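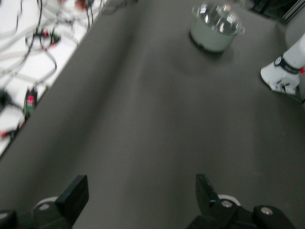 Picking up clear containers with a wrist camera: project report

Group 4: Nadine Harb, Fahad Malik, Ysaline Hervieu
Supervisor: Raphaël Vidal
Submitted March 31, 2022

1. What we set out to do

Our project was to get a robot arm to find a clear plastic cup on a table, pick it up and put it down again in a marked place. Last year's group did the same task with coloured blocks. Raphaël suggested clear containers for our year, as they are harder for a camera to pick out and the lab already had plenty of cups.

We wanted to control the arm using only the small camera at the wrist. The lab also has an overhead camera, but we left it switched off for everything in this report.

2. Equipment

We used one of the white arms in the Trokstead teaching lab, with a two-finger gripper. The fingers are flat black plates and screw on to a mount, so they can be changed without taking the gripper off. The table was covered with dark grey cloth. We tried the bare table first, but it is white and the rim of the cup more or less vanished against it. On the cloth the rim shows up as a bright ring.

The cloth brought its own trouble. It does not lie flat, and a ripple in it can be high enough to tip a light cup. We smoothed it by hand at the start of each session and then left it alone, so the results include whatever ripples formed as we worked.

Wiring runs along the side of the table next to the cloth. We meant to put it in a tray and did not get round to it. In February a loop of cable caught on the base of the arm and pulled a plug out, and we lost most of an afternoon finding which one. After that Fahad labelled the plugs on our side.

3. Collecting the data

We moved the arm by hand control and recorded the wrist camera and the joint positions together. Each recording is one attempt, from the start position to the cup being let go. We made 200 recordings and kept 156. The others were thrown out for one of these reasons:

— the cup was knocked over before the fingers closed
— the recording stopped early
— the camera and joint timings did not match

From the recordings we kept, we took 1,008 still pictures and marked the cup in each one. Ysaline and Nadine did the marking between them. For the first batch they marked the whole cup, but the walls were hard to judge, so they went back and marked only the rim and the base. This took longer than any other part of the project.

Many of the stills are blurred, as the camera moves with the arm. We talked about removing the blurred ones and decided to keep them in. The program has to work while the arm is moving, and a set of sharp pictures would not have prepared it for that.

4. Results

We ran 68 trials with the finished program, placing the cup in a different spot each time. The arm found the cup in almost all of them, which was better than we expected. Gripping was less reliable. The usual fault was that one finger touched the cup first and pushed it along the cloth, so the other finger closed on nothing.

Opening the fingers wider on the approach helped. Slowing the arm down over the last part of the movement helped more, and we kept that setting for the second half of the trials. We should have run the same number of trials at both speeds, from the same cup positions. As it stands we cannot say how much of the improvement came from speed and how much from where we put the cup.

Shiny spots on the rim still confuse the program when the window blinds are open. We closed them for the trials.

5. What we would change

The cloth should be stretched over a board and clipped. The cables should go in a tray before any recording is done. We would also mark fewer pictures at first, test the program on those, and only then decide what to mark in the rest.

Inès Delaunay's group is taking over the table next term and has our recordings and the notes on finger spacing. The spare fingers are in the second drawer, in the bag marked Wurkitz.

Student Projects Office, Trokstead | Contact us | © 2022 | Back to top

This site uses cookies to remember your settings. Accept all | Manage cookies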